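Hand-held gripper demonstration
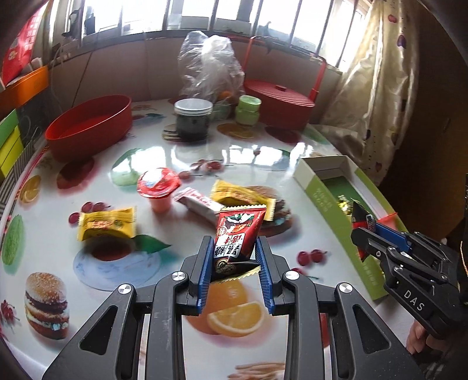

Sorting wrapped candy with two hand-held grippers. Photo: Skusow Open Media Collection, reuse with credit

Hand-held gripper demonstration is a method of gathering examples for a robot learning system in which a person does the task directly, using a tool shaped like the end of a robot arm. A camera on the tool records the work from close to the fingers. No robot is needed while the examples are being made. The recordings are later used to train a control policy, a program that takes in camera views and gives out motions, and the policy is then run on an arm fitted with a gripper of matching shape.

The method belongs to the wider field of learning from demonstration. It is used mainly for tabletop work such as sorting, packing, folding and clearing dishes.

Equipment

A typical tool has two fingers moved by a linkage and opened or closed by the hand of the operator. Soft pads on the inner faces of the fingers give grip on smooth or uneven goods. Ribbed pads bend around the edge of a packet and hold it with less force than flat ones, although they wear faster and must be replaced in pairs. The pads on the tool and on the robot should be of the same type and in similar condition, as a difference in friction changes how far the fingers must close.

The camera is fixed to the body of the tool, so that the fingers hold the same place in every view. Wide lenses are preferred. They keep the target of a movement in sight while the fingers are still on their way to it, and they take in enough of the room for the position of the tool to be worked out from the video. Some designs add a motion sensor or an outside tracking system.

Tasks that call for both hands use two tools, one in each hand. The two recordings must share a common clock. In the Feratel recording format, an offset of more than 30 milliseconds between the two streams causes the pair to be set aside for manual review.

Recording procedure

Work is divided into episodes. One episode covers a single attempt at the task, from a fixed starting posture to a clear end state, such as all packets lying in a box. Before each episode the operator rearranges the objects. The Clamholm protocol, written for small packaged goods, calls for a new layout after every episode and a change of table or room after every 10 layouts.

Operators are told to move at an even pace, to keep the target in view of the camera, and to avoid touching the objects with their fingers. A dropped object may be picked up again with the tool within the same episode. Recoveries of this kind are usually kept, as they show the policy a way back from a poor grasp. An episode in which the object was moved by hand is discarded.

Settings

Examples are often gathered in homes, shops and workplaces as well as in laboratories. Such places supply conditions that are hard to stage, including glare from windows, patterned table coverings and household containers standing near the work area. A tabletop printed with pictures of food is a useful case when the task involves real food or candy. The policy must learn to reach for a wrapped piece and to ignore a printed cherry or hamburger of similar color. Glossy surfaces add a second difficulty, as reflections shift when the camera moves.

Small wrapped candy is a common test material. The pieces are cheap and light, and they vary in outline and stiffness. Crimped ends fold under the pads, foil reflects light, and a jelly cup with a wide lid has to be held differently from a flat packet. Open boxes are used as targets, with their walls limiting the directions from which the gripper can enter.

Processing

After recording, the path of the tool is recovered from the video and any sensor data. Finger opening is measured from the image or read from an encoder in the linkage. Each episode is then trimmed, checked for gaps in tracking and stored with a short text label naming the task. Paths that the intended robot arm could not follow, because of its reach or joint speed, are removed at this stage.

The Quispe tabletop set, a collection of sorting and packing tasks, began with 1000 two-handed episodes. After checking, 800 were kept. Most of the rejected episodes had lost tracking while one tool was blocked from view or held close to a plain wall.

Comparison with teleoperation

In teleoperation, a person drives a real robot from a distance and the joint positions of the robot are logged. The resulting data fit that robot exactly and need little conversion. The equipment is heavier and costlier, and movement tends to be slower. Hand-held tools can be carried in a bag and allow quick, natural motion, and the operator feels contact through the handle. Their recordings contain no joint data, and they give no warning when a motion is outside the range of the arm.

Limitations

The camera on the tool sees little when a large object fills the space between the fingers. Parts of the operator, such as a hand or sleeve, may appear in the view of the opposite tool, although no human hand will be present when the robot runs. Masking these areas is common practice, but the benefit varies between tasks. Contact force is seldom recorded, which restricts the method in work such as inserting tight-fitting parts or handling fragile goods.

See also

Behavior cloning
End effector
Parallel gripper
Teleoperation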